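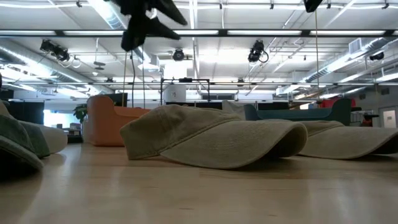 Caps on a table. 

Renewable diesel in small fleets: what we got wrong at Tirkthorpe
Speaker notes, morning session

Slide 1 — Title
Wait for the door to close. Thank the organisers, thank the coffee. Say up front that I am a fleet person, I run trucks, and that anyone hoping for catalyst chemistry should go next door, where Mutua Mwakyusa is doing it properly and with better graphs.

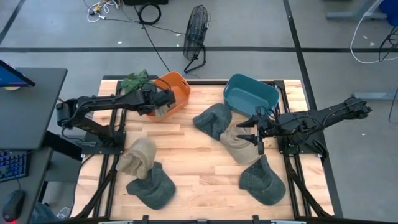
Ada Valentini

Slide 2 — What we mean by renewable diesel
Get the naming out of the way. Renewable diesel is hydrotreated. Biodiesel is the ester. They come from much the same fats and oils and they are different fuels, and half the people who phone me use the words interchangeably, including one who was selling it. If there's a groan from the back, that's the biodiesel people. Wave.
We ran the hydrotreated product at a high blend through the warm months and cut it back in October. Nothing we ran was straight.

Slide 3 — The depot
Tirkthorpe is a council works depot: graders, water trucks, rubbish trucks, a street sweeper with opinions. 26 vehicles went on the trial. Fuel came through Gastlow, the distributor, by road tanker. One bulk tank, two bowsers. One of the bowsers was older than our apprentice, and we'll get to that.
Don't linger on the site map. Last time someone asked about the duck pond and I lost four minutes.

Slide 4 — The plan as written
Read the plan aloud, slowly, with a straight face. "Drain tank, clean tank, fill tank, commence trial." Four steps. Pause. The plan had a laminated version.

Slide 5 — The tank
Draining was fine. Cleaning was where we discovered that the tank drawings showed a sump at the north end and the tank had its sump at the south end. The cleaning contractor, Wellik, pumped out what they could reach, then came back with a longer hose and pumped out what they couldn't. Water, sludge, and the usual brown jelly that lives at the bottom of every diesel tank in the country.
The point to make: we budgeted for a clean tank and we owned a dirty one. Test the bottom of the tank before you sign the fuel contract. Take the sample from the real low point. Bring a torch.

Slide 6 — Seals
This gets the most questions, so go slowly. Old nitrile seals that have spent years in ordinary diesel have swelled a bit. Aromatics do that. Renewable diesel has next to none, so a tired seal can shrink back and start to weep. Newer vehicles didn't care. The older bowser wept from the first week, and the sweeper joined in out of solidarity.
We replaced the seals on both bowsers and should have done it before the first delivery. The parts cost less than the catering for the launch.

Slide 7 — Measuring it
Fuel cards recorded litres and odometer readings, in theory. In practice, drivers entered whatever number let the pump start. One water truck claimed 2000 kilometres in a day. Another had a reading of 1578 for most of a month, which I suspect is somebody's PIN.
We threw out every record we couldn't match against telematics. What was left was a smaller data set than I'd promised anybody, and I'd still sooner show it than the big one. No claims today about consumption. If pressed: the energy per litre is slightly lower, we expected to see that, and our data is too ragged to say whether we did.

Slide 8 — Paperwork
Ask who here has filled in a sustainability declaration. Sympathetic nod.
Ours had to follow each delivery back to its feedstock. The first one arrived with the volume in gallons. The second was for someone else's fuel. Ask your supplier for a specimen declaration before you agree on price, and have the person who'll be auditing it read it, which at Tirkthorpe was me, at the kitchen table.
(Skip the Mykhailiuk spreadsheet if we're behind. It's a good template and the link is in the handout. It prints on eleven pages.)

Slide 9 — What the drivers said
Less smell at the bowser. That was the whole of the feedback, apart from a long complaint about the parking, which had moved to make room for the tanker. Leave the parking quote up for a second or two. It usually gets a laugh.

Slide 10 — If you're starting now
Sample the tank. Change the old seals. Lock the odometer field to a sensible range. Get the declaration format in writing, in litres. Tell the workshop first and the media team last — we did it the other way round and the foreman found out from the newsletter.

Slide 11 — Questions
Repeat each question into the mic. If it's about cold weather operability, give our blend numbers and then point at Mutua. If it's about the duck pond, lunch is at half past twelve.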